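**Flirnomell gripper kit, trial report for September – prepared for Prosent**
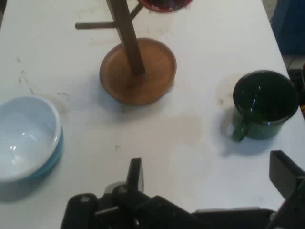

*Wrist camera view, mug tree task: gripper open, green enamel mug to the right of the stand.*

We are two months into the paid trial and I can't yet recommend buying the kit. Sterer's sales sheet says it handles "everyday kitchenware out of the box." Our bench set is a mug, bowls and a wooden mug tree, and out of the box it handled very little of it. Setup took 3 days, most of it spent on calibration files that didn't match the manual.

Where things stand:

- Mug onto peg: 20 attempts on the last test day, 4 clean hangs. Most misses were at the handle.
- Bowls: two sessions, results too uneven to report.
- Support: Sterer answers quickly but mostly sends us back to the manual.

The fingers open wide enough for our mug, so I don't blame the hardware alone. The grasp software seems to dislike dark, shiny enamel. Sterer says the next update fixes this – they said the same of the last one.

Paracha has quoted for a competing kit at a higher price. I have asked them for a loan unit and would hold the second Flirnomell payment until we've run both on the same mug and the same stand.

Spending is within budget. The next report will cover the bowls.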